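Progress report to the Hovland Fund
Community Sewing and Repair Rooms, Nondwood
Thursday, September 20, 2018

Dear Ms. Zaki,

I send you the report for the second period of the grant. The two rooms in Nondwood are open since March, and the evening group is now full. In total we registered 584 visits, against 1,107 that we planned for the whole year. The summer was slow, as we expected, but in the last weeks people are coming back from holidays and the mornings are busy again.

The repair lessons are given by Katherine Chambi and Segundo Flores. Katherine teaches hems, zippers and buttons. Segundo takes the heavier work, mostly coats and bags. We wanted to start the pattern course also in this period, but the teacher we had chosen moved to another city. Cristian Palomino will take it from next month. 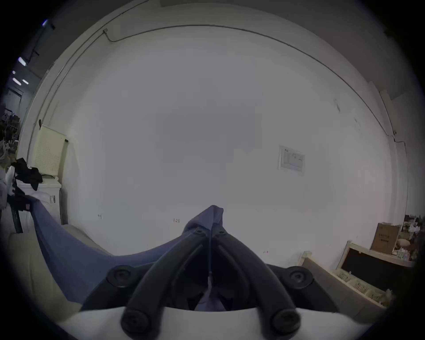

About the money, we spent 2,026 dollars on thread, needles, fabric and the service of the machines. This is less than the budget line. The rent is paid until the end of the year. We would like to ask your permission to move the rest of the materials line to child care, which mothers in the morning group requested many times. I attach the request on a separate page.

One problem is still open. The landlord promised a second door lock and better light in the stairs, and until today we have only the lock. I wrote to him two times and I will visit his office next week.

For the next period we plan 30 lessons, the pattern course and one open day with the library. I will send you the date of the open day when the library confirms it.

With kind regards,
Gilberto Henao
Project coordinator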